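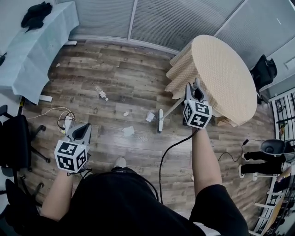
Photo: Trisetti Commons

July 27, 2024

We won one, friends! Last night the Clerkow city council voted to add gender identity and sexual orientation to the local housing and jobs ordinance, and I am still grinning over my second cup of coffee.

I have been going to these meetings for three years. Most nights it's zoning and storm drains and a long talk on parking by the Bugti Bridge, and you sit there with your little speaker card wondering if your item will come up before the buses stop. Last night 190 people signed in. The overflow room was full, the hallway was full, and somebody had propped the side door open so the folks on the steps could hear (mostly they heard the air conditioner, but they cheered in the right spots anyway).

What does it change? A landlord in Clerkow can't turn you away for being gay or trans, and a boss can't fire you for it. You can file a complaint with the city clerk without hiring a lawyer first, and that's the part I love most. The first draft only covered businesses with 51 or more workers, which would have left out almost every shop on Main Street. The version that passed covers everybody with a payroll. Huge difference!

A few people spoke against it, and I want to be fair, they were polite and they waited their turn like the rest of us. The religious exemption they asked for is in there. It's narrow, it covers houses of worship and their clergy, and I can live with it.

I cried exactly once, when a man who has lived here 50 years got up and said he'd never told his landlord who his "roommate" was. The whole room went quiet, and then it really didn't!

Next up is Vunley, where the council takes up nearly the same ordinance. If you live over there, please write in, even two lines is great. I'll be at that meeting too, in the back, with snacks. Come find me and I'll share.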